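Filed under: Help > Visiting the Workshop > Common Questions

Do I need to book before I come by?
We'd love it if you did! Mornings in October fill up quickly, and the floor takes up to 22 visitors before it starts to feel like a bus station. A short note the day before is plenty.

Where exactly are you?
Karnilside, unit 339, through the big doors and past the Cusell loading bay. If you reach the bakery you've gone too far (though do get a bun while you're there).

Is it warm inside?
Warmish. It's a large open room, 1,773 square feet, and the heat goes straight up, so bring a sweater you don't mind getting dusty.

Can I do close work, or is it too dim?
The light is good through most of the room. We have rectangular fluorescent fixtures overhead, and the white ceiling with its exposed beams helps bounce things around nicely. 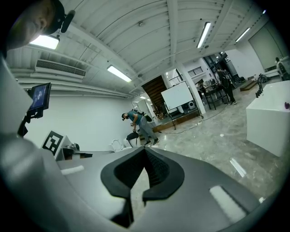 If your eyes get tired all the same, ask Ľudovít Pešek at the front desk for a clip-on lamp. He keeps a drawer of them, and he'll want it back by closing, please!

May I leave a project overnight?
Yes, on the Brestudico shelves, with your name on it. We hold things for 32 days.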